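I am trying to furnish our shared room with secondhand pieces only. I will write it in small posts, so please be patient with me. 1/6

First rule: light colors. The floor is gray, so I look for white tables. Curved legs are welcome - I have a weakness for them. 2/6

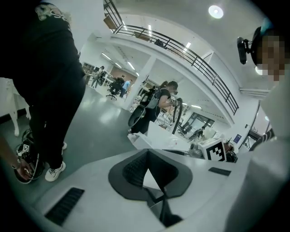 My budget for October was 653. The biggest part went to a seller in Felby, who also had a lamp that I did not buy and still think of. 3/6

The square table with the marble look is my favorite. I wanted it to stay free, but small things always come to live on it. Now it is a clear plastic container, a little white box and something blue and crumpled. 4/6

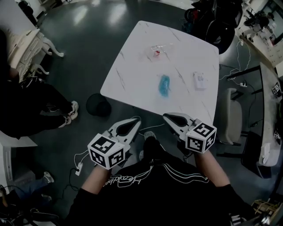 Ristex Home Letter, no. 80

This is the issue where I read about caring for old white furniture. They say a soft cloth and very little soap. I tried it first on the ornate piece with the carved legs, in a corner that is hard to see. 5/6

Next I want a shelf, not wider than 60 cm. If you know a good shop near Felby, please write me - I can also travel a little. 6/6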